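Pretent opens its Household Textile Room in Jetberg

Free help with sorting, folding and mending for the cloths that every home has too many of

For immediate release

JETBERG, May – Pretent, the household textile shop and workshop in Jetberg, opens this month a permanent room for the care of cloths, covers and bedding. The Household Textile Room is on the ground floor of the former Grabner dye house, next to the shop. Residents can bring their printed cloths, pillow covers, blankets and bed throws, sort them on a clean floor, learn to fold them in a way that suits their own cupboard, and leave the damaged pieces for repair.

Entry is free. A place must be booked for the folding lessons, and there is a small charge for mending, which depends on the work.

The idea came from the shop counter. Many customers of Pretent come in to buy a new throw or a new table cloth and tell the staff that they already have a pile at home which they cannot see through any more. They do not know which pieces are still good, which ones belong together, or how to put them away so that they come out again without creases. Last winter the shop asked its customers to bring such a pile and sort it together with the staff. Around 500 pieces were brought in during that winter, and the shop had to clear its back office to make space for them.

"We thought people would bring table linen," said Theresia Lanz, manager of Pretent. "But most of it was what I would call the in-between cloths. They lie over a sofa or a bed, or they cover a mattress when a guest is coming, or the children build a tent with them. They have no fixed place in the house, so they go on the floor or on a chair, and then they stay there for weeks. I have the same at home, I must say."

The new room is arranged like a part of a flat and less like a classroom. It has low places to sit and lie on, a wardrobe with doors, an open shelf, a chest and a washing line. The company has done this on purpose. A cloth that is folded well for a deep chest is not folded well for a narrow shelf, and visitors should try it with the furniture that is similar to their own. Whoever has a chest at home will work at the chest.

Sorting on the floor

Most visitors will begin on the floor. Gertraud Widmer, who designed the lessons, worked for many years in a hotel laundry and later taught home care to adults. She prefers the floor to a table for all larger cloths. A table is nearly always too small, she explains, and the part of the cloth that hangs down pulls the rest out of shape. On the floor the whole cloth can lie flat, and a stain, a thin place or an open hem is found at once.

Her method has few rules. The cloth is laid down with the printed side up and smoothed from the middle to the outside with flat hands. The corners come last. Then the person walks once around it and looks. If the cloth is good, it is folded and goes to its pile. If there is something to repair, a safety pin is put beside the damaged place and the cloth goes in the basket for mending. If nobody in the home has used it for two years, it can go to the exchange shelf, but this is not an obligation.

"I do not tell anybody to throw away," Ms Widmer said. "Some people have been told by books and films that they must own very little. This is their own decision. If you like your cloths and you have the space, keep all of them, only keep them so that you can find them. I ask one question, where do you want to reach for it? Then we fold for this place."
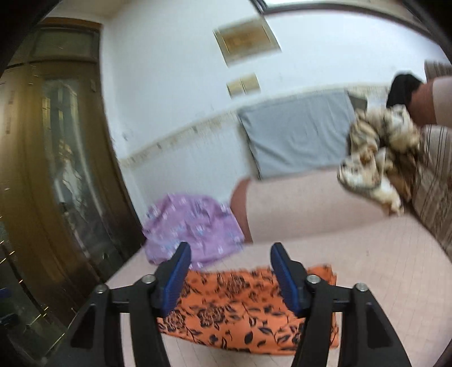 Printed cloths get their own lesson, because they are the ones where the most mistakes are made. A strong print with a coloured ground can give colour to a pale piece if both are put away damp, and this is a common reason for spots on light bed covers. Pretent recommends letting a washed print dry fully, then waiting one more night before it goes in the wardrobe. Floral prints are also easily folded against their direction. Many have an upper and a lower side, which is only noticed when the cloth is lying over the bed and the flowers are standing on their heads. Visitors learn to fold such cloths with the lower edge outside, so that one movement opens them the right way round.

For thin cloths, which slide and bunch up, the lesson uses a roll in place of a fold. The cloth is folded lengthwise to the width of the shelf and rolled loosely from the short side. Several rolls can stand next to each other in a box, and the colour of each one can be seen from above. Meinrad Fankhauser, who prepared the furniture for the room, has built shallow boxes for this and will show visitors how to make one from leftover boards. The plan for the box is printed on a sheet that may be taken home.

Mr Fankhauser has also thought about low beds and mattresses, which more and more customers of the shop have in small flats. Things that slide off a low bed end up between the bed and the wall, or along the front side of it, and they are not seen when somebody is standing. He suggests a plain strip of board with a row of pegs, fixed at sitting height, where the cloth for the night can hang during the day. Cushions that lean on the wall should be turned once a week, he says, and pulled a hand's width away from the wall in the cold months so that air can pass behind.

Mending while you wait, or later

The mending corner is led by Aurelia Kaufmann. She repairs hems, small tears and worn corners, and shows visitors how to do it themselves if they would like. Simple hems can be done while the owner waits. Bigger work is kept in the room and is normally ready within 10 days. Each piece gets a paper tag with the name of the owner and a drawing of the cloth, on which the damaged place is marked.

Ms Kaufmann asks visitors to wash everything before they bring it. She also asks them to leave loose threads as they are. "People cut them off because they look untidy, and then I have nothing to pull back in," she said. "Please leave the thread on. It does not matter how it looks when you come to me."

The corner has a stock of thread in 70 colours, most of it taken over from the dye house when the Grabner family gave up the business. Some of these colours are no longer made. When a thread is finished it will be replaced by the nearest one available, and the old spool stays in the drawer as a sample.

A shelf for exchange

Beside the door there is an exchange shelf, which is called Tindholm, after the name on the old cupboard that it was built from. Visitors can leave a clean and whole cloth on Tindholm and take another one. It is not necessary to leave something in order to take something. Cloths for children's play are especially wanted, and also big plain ones that can protect a floor during painting.

Electric blankets, curtains with metal parts and feather pillows cannot be accepted, neither for exchange nor for mending. Carpets are too heavy for the room.

The neighbourhood has been involved in the preparation from the start. Beat Lehner, whose family lives above the dye house, was one of the first to bring a pile last winter. It came from his daughters' bedroom and from the guest bed, and he had carried it down the stairs in a duvet cover.

"I thought we would be finished before lunch," Mr Lehner said. "We were there until the evening, because the girls wanted to tell the story of every single one. This was from the holiday, that was the roof of the cave. In the end we gave away only three. But now they put them in the box with the rolls, more or less. Better than before, anyway."

Families are welcome in all lessons. Children may take part from the age when they can hold two corners, and there is always a pile of easy cloths for them. Visitors are asked to take off their shoes at the door, and warm socks are a good idea as the floor is of stone under the mats. Those who cannot kneel or bend well can work on the raised platform near the window, and a member of the staff will help to turn the larger pieces.

Practical information

The Household Textile Room is reached through the courtyard of the former Grabner dye house in Jetberg. The entrance has no steps. It is open during the hours of the shop, and folding lessons begin at 10 in the morning. A lesson takes two hours, with tea in between. Visitors should bring one pile, not more than they can carry alone, and a rough measurement of the shelf, chest or drawer where the cloths will be kept. A string cut to the right length is enough.

Places for the lessons can be booked at the counter of Pretent. Groups from schools and residential homes are asked to speak with Gertraud Widmer beforehand, so that the programme can be adapted.

About Pretent

Pretent sells and repairs household textiles in Jetberg. The shop offers bed covers, throws, table linen and cloth by the metre, and its workshop carries out hemming and alterations for private customers and small guest houses.

Media contact

Theresia Lanz, Pretent, Jetberg. Journalists who want to visit the room or attend a lesson are kindly asked to announce themselves one day before. Interviews with Ms Widmer and Ms Kaufmann are possible in the afternoon, when the lessons are over.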